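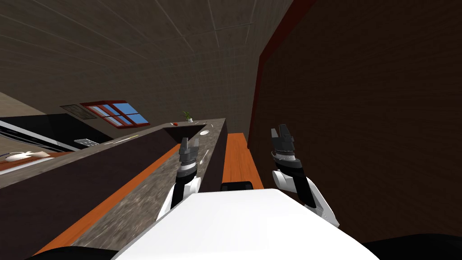

Odera Kitchen: simulated two-arm episodes

What is in the set

Odera Kitchen has 1,695 episodes of a two-arm robot working in rendered kitchens. We made it to study one question: does a policy learn better when the head view is tilted at random during training? In many episodes the room therefore leans strongly, and the counter runs diagonally through the view. Small things such as a plate or a utensil lie on the stone top between the sink and the grippers.

Each episode is one folder. It holds the head view, the joint positions of both arms, the opening of both grippers and one sentence with the task.

Result so far

We trained the same policy with and without tilt, and tested each on 200 new episodes. With tilt up to 15 degrees, the policy lost almost no accuracy when the head was mounted wrongly. Without tilt it often closed the gripper beside the object. Larger tilt made learning slower, and we did not find a benefit from it.

Known problems

In 6 episodes the task sentence is missing. Please skip them, the loader does not do it for you. Contact between thin objects and the counter is not reliable.

Contact

Kaja Rimkutė (data), Tõnu Rätsep (training code). Last change: 17th October.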